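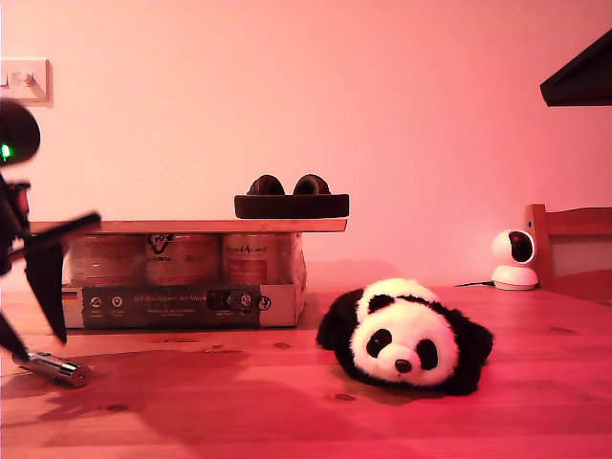

Häufige Fragen zur Regalmiete im Laden Cotside

Was kostet ein Fach?
Ein Fach kostet 13 Euro pro Woche, Mindestlaufzeit sind 2 Wochen. Eine Provision auf verkaufte Ware fällt nicht an.

Was darf ich verkaufen?
Selbstgemachtes aus Keramik, Papier, Textil oder Holz. Lebensmittel und Kerzen nehmen wir nicht an.

Wer zeichnet die Preise aus?
Das machen Sie selbst. Etiketten mit Ihrer Fachnummer liegen an der Kasse.

Wann kann ich einräumen?
Dienstags ab 13 Uhr. Andere Zeiten bitte mit Nicanor Orellana absprechen.

Wann bekomme ich mein Geld?
Zum Monatsende per Überweisung. Beträge unter fünf Euro übertragen wir auf den Folgemonat.

Ist die Ware versichert?
Gegen Feuer und Leitungswasser ja, gegen Diebstahl nein.

Gibt es eine Warteliste?
Ja. Die nächsten Fächer werden im Mai frei.

89 Mal geteilt
2 Kommentare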